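2022-06-10

Second go at the notebook this week, mostly because Kirsty read my last entry and said it left out everything she wanted to know, so I am going to write down more than I think is needed and she can skip the dull bits.

The subject is still the lunch clear-away for the cafe at Parry. We are meant to hand them a sorting bench by August, one spot where a customer can walk up with a tray and get everything off it into the right place without standing there puzzling. The Linditz cafe has one already and it is a handsome thing, but people stack the lot on top of it and wander off, so I don't want to copy theirs without thinking it through.

I spent a good long lunch there with Setareh (soup for her, a toasted sandwich for me, very decent) and we talked mostly about what is left behind when people get up. The trays are easy. The bench top we mocked up has a slot 430 mm wide and the tray goes through it short side first with a bit of room to spare. Maksym would like the slot wider so people don't have to turn the tray, and he may be right, but then we lose the shelf for the mugs and I am fond of that shelf.
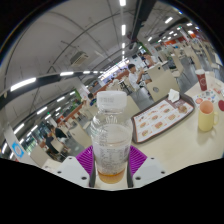

Drinks are where I keep getting stuck. Barrett's first plan had one hole for "bottles and cups", which sounded sensible when he drew it and falls over as soon as you sit in a cafe and look about you. One table can have a pale yellow mug that needs washing, a tall red paper cup that doesn't, and a clear plastic bottle with a little amber liquid still sitting in the bottom. Three different places to go, and the bottle needs tipping out first. A 500 mL bottle with a mouthful left in it weighs next to nothing, so people will drop it straight in, and then the whole bag is sticky by closing time. I want a small sink or at least a funnel and bucket on the left, before the bottle hole, with the lid question sorted out too. Sawsan says the recycler in town takes the caps if they are screwed back on. I'll ring them myself before we print any signs, no offence to Sawsan.

The other thing is the paper. Tray liners are lovely to look at, all those little sandwiches and burgers, but they slide about, and a crumpled napkin left on one will go wherever the liner goes. I think that's fine. Let liner and napkins go together into one wide paper opening and don't ask anyone to separate them. Setareh disagreed over her soup and still disagrees now. We need to find out whether the liners have a coating, as that would settle it.

Cost so far is $138 for the ply and the brackets, out of my own pocket until the claim goes through — receipt is taped inside the back cover.

For next time:
Cut the mug shelf 17 mm lower so it clears the lip.
Try the funnel with a bucket under it before anyone talks about plumbing.
Ask Parry what colour bins they already own.
Maksym to bring back the big clamps, please, I know where they are.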